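数字支付与加密资产专题 第四讲
稳定币汇款:便宜在哪里,贵在哪里
讲义,2023年2月5日修订

上一讲留下的问题是:如果链上转一笔稳定币只要很少的手续费,为什么用它汇款的人到手的钱,常常没有比走传统渠道多出多少?有几位同学在作业里写“因为技术还不成熟”。这个答案我没有给分。技术成不成熟是可以查的,查完以后会发现,转账那一段早就跑得很顺,钱是在别处少掉的。这一讲就去找那个别处。

先说明一下立场,免得期末有人说我偏心。我对稳定币汇款没有成见,对银行电汇也没有好感。我不信的是把一项服务最便宜的一段拿出来,当作整项服务的价格来宣传。传统汇款公司这样做过很多年(“零手续费”,然后在汇率里拿回来),现在轮到代币项目来做,手法差别不大。

一、一句广告词

本讲反复用到的材料是Fludport的对外介绍。Fludport是一个汇款应用,用户在里面存入本国货币,应用把它换成稳定币Miltevport,转到收款一方,再换成当地货币取出。介绍材料的第一页写着:“全球到账,费用几近于零。”

这句话有两个说法,两个都要拆。“全球到账”留到第四节。“费用几近于零”先问三个小问题:谁的费用?哪一段的费用?以什么价格计算的费用?

介绍材料的脚注给出了回答,字号很小。所谓费用,指“网络转账费”,由平台代付。也就是说,这个数字描述的是从一个链上地址到另一个链上地址的成本。它没有包括存入时的卡费或转账费,没有包括买入稳定币时的价差,没有包括卖出时的价差,也没有包括取现点收的钱。脚注没有撒谎,首页那句话严格讲也没有撒谎。读者的误会要读者自己负责,这是这一类文案的通行做法。

课堂练习里请大家把首页的那句话改写成一句准确的话。往年最好的一份答案是:“平台替您付了最便宜的那一项。”

二、把一笔汇款拆开

假设有人要汇300元(用哪国货币都行,我们只看比例)。收款人最后拿到多少,取决于以下几段。

第一段,入金。钱从银行账户、银行卡或者现金变成平台里的余额。银行转账一般便宜,但要等;用卡一般快,但卡组织和收单方要收费,这笔费用或者明着收,或者藏在最低充值额和“服务费”里。现金入金最贵,偏偏很多靠汇款过日子的人手里只有现金。

第二段,买入价差。平台报一个价,市场上有另一个价,两者之差是平台的收入。名义上稳定币与美元一比一,可是汇款人手里的往往不是美元,于是这里实际上有两次兑换叠在一起:本币兑美元,美元兑代币。后一次接近一比一,宣传时只提后一次。

第三段,链上转账。这一段确实便宜,多数时候也确实快。请注意“多数时候”。网络拥堵时手续费会跳,平台代付意味着平台承担波动;平台不愿意承担的时候会做什么,用户协议里写得很清楚,它可以暂停转账,也可以把费用转嫁给用户,“恕不另行通知”。

第四段,卖出价差。收款人手里的代币要变成当地货币。当地有没有人愿意大量买入稳定币,愿意出什么价,全看当地市场。流动性好的地方,价差很小;流动性差的地方,价差可以把前面省下的全部吃掉。还有一种情况要留意:在外汇管制严、官方汇率和街头汇率相差很大的国家,卖出稳定币拿到的可能比官方汇率还多。宣传材料特别喜欢引用这种例子。可是多出来的那部分,来源是汇率双轨,和区块链的效率没有关系。哪天双轨合并,这个“优势”当天就没了。

第五段,出金。从平台余额到手里的现金或银行账户。取现点要收费,取现点也可能没有足够的现金。

作业里要求大家填一张五行的表,每一行写一项成本、这项成本由谁收取、在哪里能查到。我提醒一句:填不出“在哪里能查到”的那一行,不要写零。写“不详”。去年交上来的作业,第二行和第四行大多数写的是零,理由是“平台没有公布”。没有公布的价格等于零,这个推理请带回家再想一想。

比较的时候还要注意基准。介绍材料里常见的对照表,左边是稳定币的第三段,右边是传统汇款的全部五段。这样比,谁来都能赢。要比就把两边都拉到五段,或者两边都只看第三段。银行之间的清算成本如果单独拿出来,摊到每一笔上同样是很小的数目,银行也可以印一页“费用几近于零”,只是一般不好意思印。

三、速度

速度是另一个卖点,也值得怀疑,但要怀疑得有分寸。链上确认的时间是可以验证的,大家自己打开区块浏览器就能看到,这一点比传统渠道透明,应当承认。

问题出在“到账”这个词。对汇款人来说,按下按钮就算汇了;对平台来说,代币到了收款地址就算到了;对收款人来说,拿到能买米的钱才算到。三种“到账”之间可能隔着几分钟,也可能隔着好几天。身份核验、反洗钱筛查、人工复核,这些步骤都在链外,链跑得再快也帮不上忙。

传统汇款慢,有一部分也慢在同样的地方。很多新平台早期的速度优势,来自核验做得松。等监管找上门,核验补上了,速度就慢下来,和老公司越来越像。所以读到“比银行快多少倍”的时候,先问一句数据是哪一段时间的。Fludport给出的速度数据取自连续38天,起止日期没有写。样本期没有起止日期,就没有办法知道期间有没有避开节假日、有没有避开拥堵、有没有挑在补核验之前。我不说它一定挑过,我说的是材料没有给我们排除这种可能的办法。

还有一点常被忽略:可撤销性。银行转账错了,追回很麻烦,但有一条路可走。链上转账发错地址,除非对方愿意退或者发行方愿意冻结,通常就没有了。快和不可撤销是一件事的两面,宣传时只印一面。

四、“覆盖”二字

介绍材料第三页说服务“覆盖127个国家和地区”。这是全套材料里最大的一个数字,也是最没有内容的一个。

“覆盖”可以有很多种意思。最宽的一种是:该国的人能下载这个应用。稍窄一点:该国的人能注册并持有代币。再窄一点:能在应用内把代币换成当地货币。最窄的、也是汇款人唯一关心的一种:收款人能在合理的距离内,以合理的价格,拿到当地货币。材料没有说用的是哪一种。我写过邮件去问,收到的答复是“我们的网络在持续扩展”。

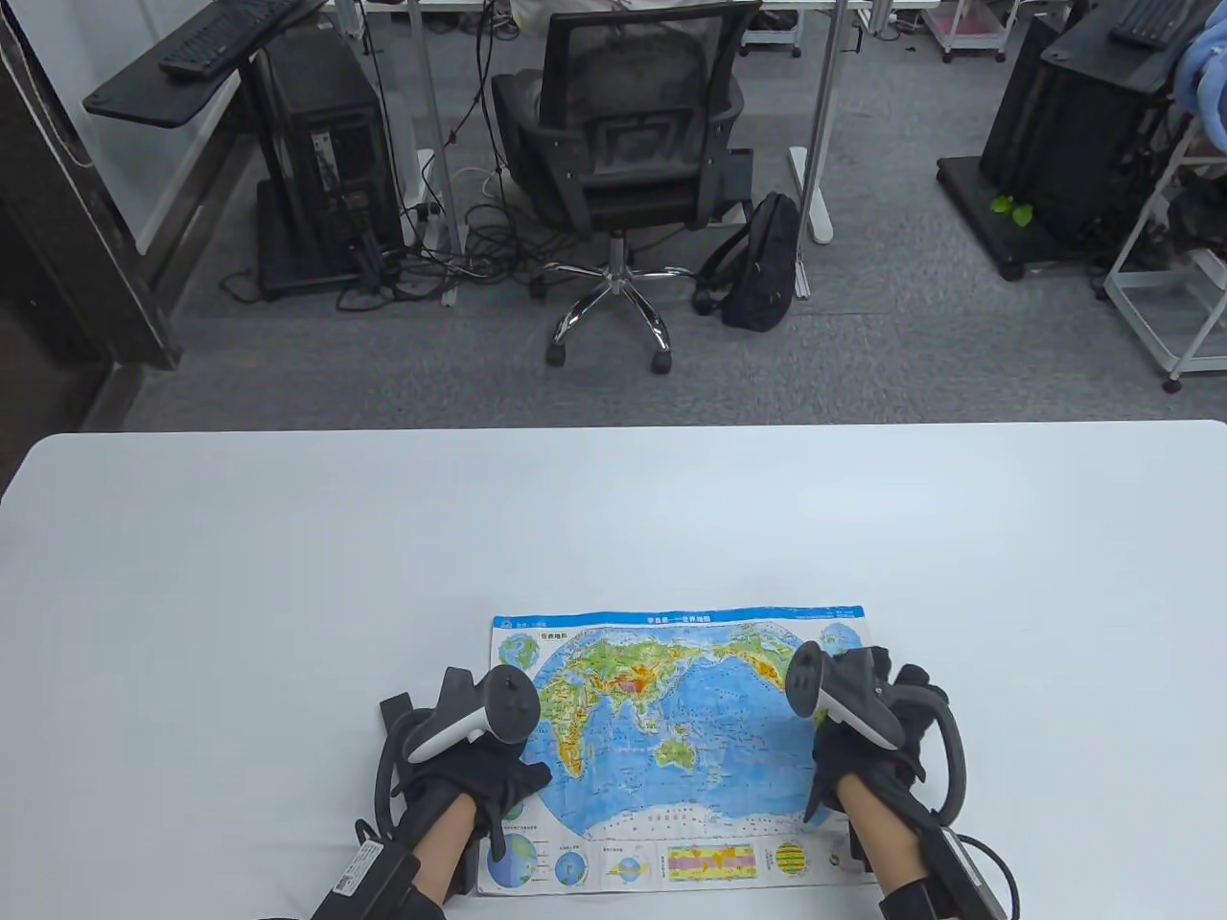 研究汇款的人很少按“全球”来想问题,用的单位是“走廊”,也就是从甲国到乙国的一条线路。一条走廊的价格由两头的竞争、监管、现金网络和汇款量决定,和两地之间有多远几乎无关。可是宣传册总爱把服务画成地图上飞来飞去的弧线,好像线越长越了不起。弧线有多长,一部分是画图的人决定的。像桌上那种太平洋居中的世界地图,非洲在左,美洲在最右边,如果在上面画一条西非到巴西的汇款线,就得横穿整个版面,看着气势十足;换一张大西洋居中的图,同一条线就短了一大截。代币经过的网络对这两种画法毫无感觉,两头兑换的价差也不会变。所以看到弧线图,第一件事是把图合上,去要一份按走廊列出的价格表。要不到价格表,那张图就只是装饰。

地图还有第二个毛病,它按面积给人印象。一个国土辽阔、人口稀少、取现点只在首都有一个的国家,在图上涂满颜色就是一大片“已覆盖”;一个面积很小但每年收到大量汇款的岛国,在图上几乎看不见。汇款这件事,面积是最没有用的权重。应该用什么?用收款人口,用汇款金额,或者用有报价的走廊数。课后请想一想这三种权重各自会怎样被滥用,因为它们也都可以被滥用。

走廊是有方向的,这一点也请记住。从甲国到乙国便宜,不代表从乙国到甲国便宜。汇款的流向通常很不对称,一头总是在收稳定币、卖出稳定币,另一头总是在买。做市的人要把代币或者法币不断地搬回去,搬运有成本,成本最后落在用户身上。一个平台若只公布两地之间的一个价,而不分方向,多半是挑了好看的那一头。

五、取现点:Duangkaew的例子

Duangkaew是Fludport材料里提到的合作方,经营一批可以取现的小店。材料用它来证明“最后一公里”已经解决。

先看材料没有写的东西。合作协议是否排他?小店按笔收费还是按金额收费?每天现金用完了怎么办?收款人到店时,价格以汇出时为准,还是以取现时为准?最后一个问题看上去琐碎,其实最要紧。如果以取现时为准,那么汇率风险由收款人承担,“到账金额”只是一个估计数。如果以汇出时为准,就有人替他承担了风险,这个人不会白干。

Yaowalak Wannasri为本课程提供了一份田野笔记(阅读材料二),记录她在取现小店里的观察。她的结论比我温和。她认为小店的现金储备是真正的瓶颈,无论上游用什么技术,最后都要有人把钞票放进抽屉。她也指出,部分收款人喜欢把钱留在应用里,需要多少取多少,这样小店的压力小一些,收款人也不必一次带走大笔现金。这是一个实在的好处,我承认它存在。

但是请接着往下想。把钱留在应用里,意味着收款人从“收到汇款的人”变成了“持有Miltevport的人”。他原来要承担的是一次性的兑换成本,现在他还要承担发行方的信用风险。他知不知道自己换了一种风险?笔记里有一段对话很值得读:受访者把应用里的余额称作“存款”。它不是存款,也没有存款保险。应用界面上用的词恰好是“我的储蓄”。

我对金融创新的怀疑,大半集中在这种地方。用户没有看错,界面就是照着让人这样看来设计的。

六、储备与“证明”

于是要看Miltevport的储备。发行方声称每一枚代币背后都有足额资产,并且定期由Lenthorpe出具报告。材料里用的词是“经审计”。

我把报告发在阅读材料三里,只有几页,请大家逐字读。报告标题里没有“审计”二字。它的性质是在某一个时点上,对管理层声明中的资产数额与流通代币数额做核对。下面几个问题请边读边找答案。

时点是谁选的?报告写的是由发行方指定。只核对一个时点,就不能说明前一天和后一天的情况。理论上可以在核对前借入一笔资金,核对后还掉。我没有证据说Miltevport这样做过,报告也没有提供任何证据说它没有这样做。

资产是什么?报告分为“现金及现金等价物”和“其他投资”,没有进一步的明细。“现金等价物”里可以放期限很短的国债,也可以放信用一般的商业票据,两者在平静的时候价值差不多,在恐慌的时候差得很多。而稳定币的储备恰恰只在恐慌的时候才要紧。

负债有没有看全?报告核对了流通中的代币,没有核对发行方的其他借款。如果同一笔资产已经抵押给了别人,它在“资产”那一栏照样出现。

谁有赎回权?这一条不在报告里,在用户协议里。Miltevport只对通过机构审核的客户按面值赎回,普通持有人只能在市场上卖。也就是说,“一枚代币兑一美元”是发行方对少数客户的承诺,对在小店门口排队的那位收款人来说,它只是一个市场价格。市场价格大部分时候接近一美元,靠的是机构客户套利;当机构客户自己也在往外跑的时候,套利会不会照常进行,要打问号。

去年5月市场上发生过一次大的算法稳定币崩溃,大家都还记得。常听到的辩解是:“那是算法稳定币,我们有真实储备,不一样。”机制上确实不一样,混为一谈是偷懒。可是“有真实储备”恰好是需要证明的那件事,不能拿它来当证明。

七、链上数据怎么读

支持者常说,传统公司的数据看不见,链上数据人人可查,所以更可信。前半句对,后半句要打折扣。

以Fludport公布的“活跃用户”为例。材料说某条走廊上有794个活跃地址。地址不是人。一个人可以有很多地址,一个平台可以把很多人的钱放在一个地址里。前一种情况会高估用户数,后一种会低估。材料把“地址”直接写成了“家庭”,说服务惠及794个家庭。从地址到家庭,中间隔着两次没有说明的换算,换算系数恰好都等于一。

Mohsin Hashmi在上学期的客座课上做过一个示范:把这些地址按资金来源归类,看它们最初的代币从哪里来。他的做法写在阅读材料四里,步骤不难,有基本的表格处理能力就能重复。他发现相当一部分地址由同一来源注资,收到代币后很快又转回去。对此可以有好几种解释。可能是平台在做内部调拨,可能是测试,可能是有人刷推广奖励,也可能是几家人共用一个换汇的熟人。Hashmi没有断言是哪一种,我认为他的克制是对的。链上数据能告诉你代币从哪里到了哪里,不能告诉你为什么。

有同学问,那么链上数据还有什么用?用处很大,主要用来否证。平台说某条走廊每月处理大量汇款,而链上看不到相应的流量,那么或者它没有那么多业务,或者它的业务根本没有上链,只在自己的账本里记了一笔。后一种情况并不少见。平台内部两个用户之间的转账,完全可以只改数据库,不动链上的代币。这样做又快又便宜,问题是它和区块链就没有什么关系了,与一家没有牌照的老式汇款公司更像。

交易量的重复计算也要提防。一笔汇款在链上可能经过用户地址、平台归集地址、做市商地址、对方平台地址,每走一步都记一次“交易量”。把这些加总,与传统公司按笔统计的汇款额对比,等于一边数人,一边数脚印。

八、反方意见

只听怀疑的一面也不行,以下几条我认为站得住。

第一,传统渠道在不少走廊上确实很贵,而且贵了很久。新进入者哪怕最后没有赢,也可能逼得老公司降价。不过,降价要归功于竞争,而竞争也可以来自普通的移动钱包,不需要代币。

第二,在本币急剧贬值的国家,持有一种大致跟随美元的东西,本身就有价值,哪怕它有信用风险。一个人在两种风险之间选了较小的那种,课堂上的人没有资格嘲笑他。我只要求他在选的时候能看到两种风险各有多大,而目前的披露做不到这一点。

第三,小企业之间的跨境付款,情况与个人汇款不同。双方都可能有交易所账户,都能做机构赎回,入金和出金的成本可以摊薄。在这里稳定币的优势可能是真的。Wannasri在笔记的附录里也提到,她遇到的使用者中,做小生意进货的比寄钱回家的更满意。有意思的是,宣传册封面上从来不放进货的人。

第四,有人认为出入金的成本迟早会消失,因为将来大家直接用稳定币买东西,不必换回来。这一条我最不信。它要求收款人所在地的房东、菜市场和学校都收代币,还要求当地税务机关不介意。这样的预测已经听了很多年,预测的日期每年往后挪一年。但我把它列在这里,请愿意辩护的同学在讨论课上试一试,请带数据来。

九、一份可以随身带的问题单

期末论文要求选一个真实存在的汇款或支付项目进行评估,项目自选。下面的问题不必全用,但凡是跳过的,要在脚注里写明跳过的原因。

宣传的费用对应五段中的哪几段?
兑换价差有没有公布?若没有,你能不能自己在同一时刻取两边的报价来估算?
“到账”指哪一种到账?
“覆盖”指哪一种覆盖?有没有分走廊、分方向的价格?
速度和费用的数据取自哪段时间,起止日期写了没有?
汇率风险在汇出与取现之间由谁承担?
用户在界面上看到的词(余额、储蓄、账户)与协议里的词是否一致?
储备报告是审计、审阅还是商定程序?谁选的时点?
普通持有人有没有赎回权?
用户数、地址数、家庭数,原始数据究竟是哪一个?

关于取报价,再啰嗦几句。取价时间要记到分钟,两边必须在同一时刻取,金额也要一致。价格常常随金额分档,用大额的报价去说明小额汇款的成本,会把结果弄得很漂亮,也很没有用。统一用300元一档。只截图不注册的,要注明这是访客报价;很多平台给访客看的是“首次汇款优惠价”,第二次就不是这个价了。首次优惠价不得作为成本数据使用,去年因此退回的作业不止一份。

引用公司材料请保存副本并写明取得日期。这类页面改得很勤。Fludport的介绍我前后存过两版,旧版写的是“银行级安全”,新版删掉了,没有说明。问过,也没有回音。

十、讨论课安排与阅读

讨论课分两组。一组替Fludport写一份诚实的首页,要求仍然能吸引用户;另一组扮演监管者,列出允许该首页上线之前必须补充的披露。两组互换稿件后各给一次书面意见,每份意见不超过一页。提醒第一组:把所有风险都堆进去、写成没人看得完的长文,也算不诚实,这正是现行用户协议的写法。

阅读材料一:Fludport对外介绍,全文,包括脚注。脚注必读。
阅读材料二:Yaowalak Wannasri,取现小店田野笔记及附录。
阅读材料三:Lenthorpe就Miltevport储备出具的报告,连同Miltevport用户协议中关于赎回的条款。
阅读材料四:Mohsin Hashmi,地址归类方法说明。会用表格的同学请把第一步和第二步重做一遍,结果与原文不一致的,不要改到一致为止,把差异原样交上来。

下一讲讲收益产品:平台把用户的稳定币余额拿去放贷,付给用户一个看上去很好的利率。预习时只需想一个问题,借款人是谁。如果在产品页面上找了十分钟还找不到,把这件事记下来,上课时用。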